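Home | Kitchen | Laundry | Garden | Workshop | Letters

6 min read

Getting Your Kitchen Counter Back

March is when I finally look at my kitchen counter in decent daylight and wonder how on earth it got that way. All winter long things get set down "for a minute" (the mail, the vitamins, a jar of something a neighbor dropped off) and by spring I'm chopping onions on a patch the size of a paperback. If you've been living like that too, come sit down with me and I'll tell you how I go about it. It isn't fancy and you don't have to buy a thing.

Start with the cutting board. I mean it! Most people start by shoving everything to the back wall, and then the board goes wherever there's a gap, and that gap is never where you want to stand. Put the board down first, right where your hands naturally fall when you face the counter, with the sink on one side if you can manage it. Everything else has to find its place around the board. When I moved from the old apartment to this house in Flosbridge I cooked for months with my board wedged beside the stove, bumping my elbow on the wall every single time, and it never crossed my mind that I could just move it.

Next come the things you reach for while you cook. Mine are the salt, the oil, the wooden spoons and one good towel. They get to stay out, an arm's length from the board. Anything you only touch once a week goes up in a cupboard, and I'm afraid that includes the pretty canister your aunt gave you, unless you keep something in it that you use every day.

Fruit is the exception I'll argue for until I'm blue in the face. Keep it out where you can see it. We eat twice as much of it when it's on a plate by the board, and a plate is better than a deep bowl, to my mind, since nothing can hide at the bottom and go soft on you. Choose a big one in a color you love, and don't pile it up. A few pieces is plenty, and you can fill it again from the fridge.
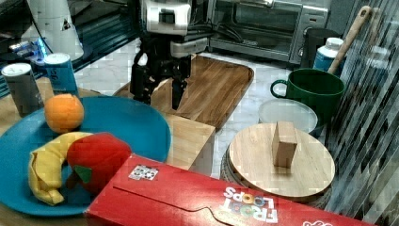 Charalambos Politis wrote in after I first put this up to say that he'd tried the plate for 2 weeks and gone right back to his bowl, because the plate took up the very space he'd just cleared. His answer was to stand the bowl on top of a lidded basket, so that the fruit goes up and the onions live underneath, and he wanted to know why I hadn't thought of it myself.

Well, Charalambos, I've come around to the basket, if not to the bowl. A sturdy basket with a flat wooden lid is a lovely thing on a counter, because the lid gives you a little shelf for a mug or a trivet and you've lost no room at all. Mine holds tea towels. Just check that the lid sits level before you trust it with anything breakable (I lost a sugar bowl learning that one).

Cereal boxes, now. They're tall and tippy and they turn up on the counter at breakfast and are still there at suppertime. Give them one spot, low enough for whoever eats the most cereal to reach, and be a bit of a bear about it for the first week. If your shelf is short, lay the boxes on their sides with the inner bag rolled down tight and clipped. A clothespin works just as well as a store-bought clip.

Cans are easier. I line them up along the back when I'm going to use them that same day, and otherwise they belong in the pantry, newest behind oldest.

A word about wooden boards while you've got yours out. Wash it by hand in warm soapy water, both sides, even if you only used one, and stand it on its edge to dry. Once a month I rub mine with food-grade mineral oil, leave it overnight, and wipe off what's left at 6 in the morning while the coffee's going. If the board slides around on a smooth countertop, put a damp dishcloth flat underneath it. If it smells of garlic, coarse salt and half a lemon will usually see to that, and you rinse it well afterward.

Last of all, wipe the counter from the back to the front and catch the crumbs in your hand. On marble, or anything you suspect might be marble, keep vinegar and lemon well away and stick with a drop of dish soap in water. I give the whole counter 16 minutes on the oven timer before bed, with the radio on, and when it rings I hang up the towel and leave whatever's left for the morning.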